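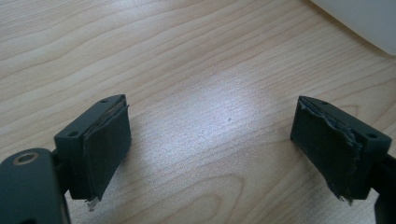

Does throwing out the worst hand-held demos improve the policy, or does it just make the dataset smaller?

It depends on what you score the demos by. Ranking by smoothness made ours worse, ranking by how well the gripper path re-solves on the arm made it better, and random deletion did what you'd guess.

Longer version for anyone who wants to argue, and I know this board.

We collect with a hand-held two-finger gripper and train one visuomotor policy per task. The full pile was 1,982 demos of the sorting task. The Varnent recipe says to score each demo, drop the bottom slice, and train on what's left. The recipe is coy about the score. I tried two: jerk over the trajectory, and residual after solving the path onto our arm (the Campos, bolted down, same finger geometry as the hand-held). I ran 40 rollouts per checkpoint with the same start positions every time, marked with pencil, on a bench we're not supposed to mark.

Jerk-filtered did worse than no filter at all. Residual-filtered did better than both, and mostly on the grasp.

Posted by wobblejoint, Gelilby build forum, Methods and Results, 2022-06-28

torque_and_chips wrote:

Jerk is a terrible score and I'm glad someone has finally wasted a month proving it. The jerky bits of a demo are where the person misses, swears and goes back in. Cut those and you've trained a robot that has never seen a mistake, so the first one it makes is the last interesting thing it does.

How many seeds?

wobblejoint wrote:

One seed per condition. I can feel you typing.

torque_and_chips wrote:

One seed is a rumour. Forty rollouts on one seed is a very well documented rumour.

pallet_jack wrote:

I'll defend jerk a bit. We used it on a pouring task at Cesley and it helped. Our demonstrators were new and half of them waved the thing about like a sparkler. If the collection is sloppy enough, smoothness and quality line up. Once people get decent they come apart. So I'd say the method isn't wrong, it just has a sell-by date.

Also, what did you do about pad wear? A demo recorded on fresh foam and a demo recorded on chewed foam aren't the same demo. The fingers fill the lower half of your wrist view. The network is looking at that pad all day long.

wobblejoint wrote:

Pad wear wasn't in the score. It probably should have been. The ones on the hand-held have gone ragged down the inner edge and the arm's are newer, so there's a visual gap between training and rollout that I've been filing under "character".

greywaterfox wrote:

Mask the fingers. Problem solved, next thread.

pallet_jack wrote:

Masking the fingers also masks whatever is between the fingers, and that's the part of the view I'd most like the policy to have.

greywaterfox wrote:

Then mask just the pads. I've done it and got the same success rate with a bit less drama when the pads were swapped. I can't show it's significant, but neither can anybody else in here.

torque_and_chips wrote:

Put that on a mug.

More useful suggestion: hold out a set of demos by pad condition, train on the rest, and look at action error on the held-out ones. No arm time needed. If the error jumps when the pads change, you have your answer before lunch. If it doesn't, pallet_jack owes the board an apology.

wobblejoint wrote:

Fair. I'd rather do that than book the arm again, seeing as the booking sheet is full to the middle of July with somebody's cable routing.

For the person who messaged me asking for the procedure, I'm putting it here so I only have to be wrong once:

1. Collect without watching the score. If demonstrators can see a number they start performing for it, and you end up with lovely slow demos that look like a tea ceremony.

2. Set the objects out before you pick the gripper up, then record from the approach onward. On our table it's a white container to the left, an upright white panel with a black wire handle, and the grooved black clip lying flat in front. White on white on pale wood is rough on the tracking, and I want some of that in the data.

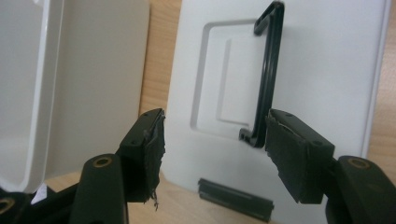

3. Solve each path onto the arm offline. Keep the residual at every step, not just the mean. A demo can be fine on average and impossible for half a second, and the half second tends to be the grasp.

4. Sort by worst-window residual. Look at the bottom of the list with your own eyes before deleting any of it. I found 170 demos down there that were perfectly good and had simply lost tracking when the panel filled the view. Those went back through mapping and most came out usable.

5. Drop what's left at the bottom. Train with and without. Also train on a random subset of matching size, or torque_and_chips will come to your house.

torque_and_chips wrote:

Correct, I will.

Step 4 is where I think your result lives, by the way. You didn't only filter, you repaired. The jerk condition never got the repaired demos, did it?

wobblejoint wrote:

...it did not.

torque_and_chips wrote:

So you compared "bad score" against "good score plus an afternoon of a human fixing things". I'd believe the afternoon did more than the score.

pallet_jack wrote:

That's a bit harsh. The residual is what surfaced them. Without the score you'd never have gone looking at those ones. I'd count it as part of the method.

torque_and_chips wrote:

Then write it up as part of the method, and give the other arm of the study its afternoon too. I'm not fussed which way it lands. I just don't want to see the Varnent crowd citing this thread as evidence that deleting things is free.

greywaterfox wrote:

They cited my last thread. It was a thread about tape.

wobblejoint wrote:

All right. Plan is: repaired demos go into every condition, including unfiltered. Random subset matched for size. As many as 6 seeds if the cluster is in a good mood, fewer if it isn't. The pad hold-out test goes first because it costs me nothing but electricity. Rollouts whenever the cable people let go of the arm.

If unfiltered-but-repaired wins I'll change the thread title and go quiet for a while.

pallet_jack wrote:

Can you log which demos came from which pad set while you're at it? Even a rough tag from the recording order would do. We never did at Cesley and I'm still annoyed.

wobblejoint wrote:

I have recording order and a photo of the pads from whenever I remembered to take one. It'll be a rough tag.

greywaterfox wrote:

What tape are you using under the foam? Asking for the other thread.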